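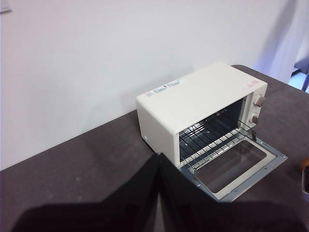
2 min read

In May I had to write the budget for the second arm station in our lab, and I want to put down how I did it, because the first time I did it badly. We are a small group. Our project is called Joseph, and it is about household tasks: opening, closing, putting in, taking out. The toaster oven is the task I use the most now, so I planned the whole list of equipment from it.

My first list had only the big things. The arm came from Clastent, the gripper from Orkura, and the controller was in the same offer as the arm. I compared the prices for many evenings and I was proud of my spreadsheet. It had 14 lines. When I showed it to my supervisor, she asked me where the spare fingers were, and also the table. I had forgotten the table.

The second list has 30 lines. Most of the new ones are cheap, but together they came to 18 per cent of the total, and this surprised me. There are cables, clamps, a power bar with a switch I can reach, and a small camera for the wrist with its bracket. The bracket alone had a delivery time of 17 days. I now write the delivery time beside every price, in its own column, and I colour the slow ones yellow.

About the appliances I changed my opinion. At the beginning I wished to buy a large modern oven with a digital panel, so the demonstration would look more serious. Then I thought about what the gripper must do. A small oven with two round knobs and a door that folds down to the table gives enough work already. The open door also takes a lot of space in front, so please measure your table with the door down. I measured it closed, and I had to move everything back toward the wall.

For the gripper we had two offers. Gama was cheaper, but the price did not include the mounting plate or the shipping, and when I added them the difference was very small. We stayed with Orkura, mainly to share the spare parts with the first station. I still do not know if this was the best decision. Ask me in a year.

One line is still empty, and it is the service contract. The supplier wants an answer before the end of the month. I would be grateful to hear from anybody who has paid for one and used it, especially in a small lab like ours.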